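# The Winter Coat Cull

Posted 6 January 2022

Every year after the holidays I go through the hall closet and try to get it down to the number of coats that two people could reasonably wear. Every year I get partway there. The closet in our place on Storkcombe is the width of a broom and a half, and over December it absorbed everybody's gifts, two visiting cousins' leftovers and a parka that I'm told belongs to Fira, although Fira says it doesn't.

The rules are the same as last year. Each coat comes out, goes flat on the bed, gets its pockets emptied and its zippers run up and down, and then gets a verdict: keep, mend, or the donation bag. I don't try anything on. Trying things on is how I ended up keeping the cape.

If you only came for the totals, pockets this year yielded $3 and change, a great many cough drops, and a library card that expired during a previous administration. The pile for the thrift shop on Qureshi Street came to 7 pieces, which is a personal best and will be spoken of at dinner.

Before anyone writes in: yes, I know you can roll puffer jackets into their own hoods. I've seen the videos. Mine unroll at night with a sound like somebody sighing in the closet. 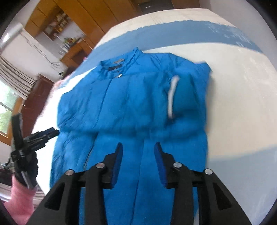 *The blue puffer, awaiting judgment. Snap at the neck, pale zipper trim on the chest pocket, and it's almost showing off next to that sheet. Verdict: keep.*

I went back and forth on this one. It's a very loud blue, and I'm at an age when people start suggesting navy. But I bought it in a hurry at the Prernora outlet the year the furnace quit, wore it indoors for most of a week, and have felt loyal to it ever since. It also has the one chest pocket in the house that holds a phone and a pair of gloves without making me look like I'm smuggling a sandwich.

The pink fuzzy blanket stays on the bed through all this. It has never been part of the cull and it knows it.

A few notes on folding, for those who asked after last year's page:

- Close the front first, all the way up. A puffer folded open will wander.
- Sleeves go in flat along the body. Crossing them over the chest looks dignified and makes a lump.
- Press from the hem toward the collar so the air has somewhere to go. Lean on it. It's a jacket, it can take it.
- Don't store it squashed for months. My neighbor Hryhorii Boiko kept his under a suitcase from one spring to the next, and it came out with the loft of a place mat.

For washing I do cold water, the gentle cycle, and then a low dryer with a couple of clean tennis balls, which will convince the whole building that you've taken up bowling. Check the label in yours before you listen to me.

Still to come out of the closet: the raincoat with the broken toggle, both wool ones, the cape (again), and the disputed parka. I'll get to the scarves when I feel stronger. If the parka is yours, it's a men's medium with a ski lift ticket in the left pocket, and you have until the end of the month to come and get it. After that it goes to Qureshi Street with the others, ticket included.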